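Workshop notebook, February, bench by the W partition

Pegboard day, finally. I've been moaning about the hook situation since we moved the Pokby kit over here, so today I got the green ones out and had a proper go at deciding which holes they live in. I also want this written down before I forget, because last time I did the layout in my head and then went on holiday!

Starting point: big white board, loads of holes, no agreement whatsoever on spacing. The shelving over on the partition is fine as it is, lidded boxes on the bottom, bits and bobs on top, so I'm leaving that well alone.

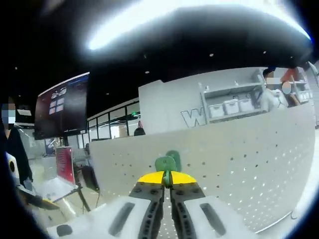 The pegboard, with the W partition and storage boxes behind.

Right, hooks. The Varlow ones (green) have the rounded plate with the bent prong, and they want a bit of a wiggle to seat properly. Push the top in first, then let the plate drop flat. If it rocks, take it out and start again, don't lean on it. I leant on one last month and spent ages fishing the broken end out of the hole.

Load limit from the Biwott sheet is 500 g per hook, which is plenty for what we hang up (pliers, tape, the little brushes) but rules out the big clamp. Sorry, big clamp. It stays in the drawer.
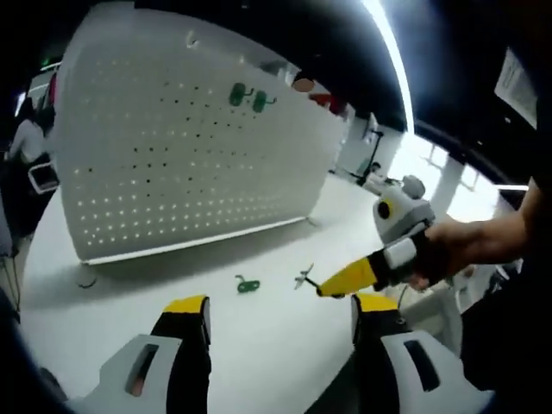 Spacing next. I like the green hooks in pairs, side by side, one a touch lower than the other so the handles don't knock together. Small white hooks go higher up for light stuff, keys and cable ties and so on. I tried them lower down at first and kept catching my sleeve, so up they go. We've got over 34 hooks on the Lornance order, which ought to do this board and the one by the sink, with spares.

Things to sort:
- label strip along the bottom edge, 10 mm tape if there's any left
- something grippy under the board, it creeps when you push a hook in
- ask whether anyone minds me moving the tape rolls

Stopped at 2 for a late lunch. Will carry on with the left-hand side once the labels are printed, and if you need a hook before then please put it back in the tub and not in your pocket (I've done it too).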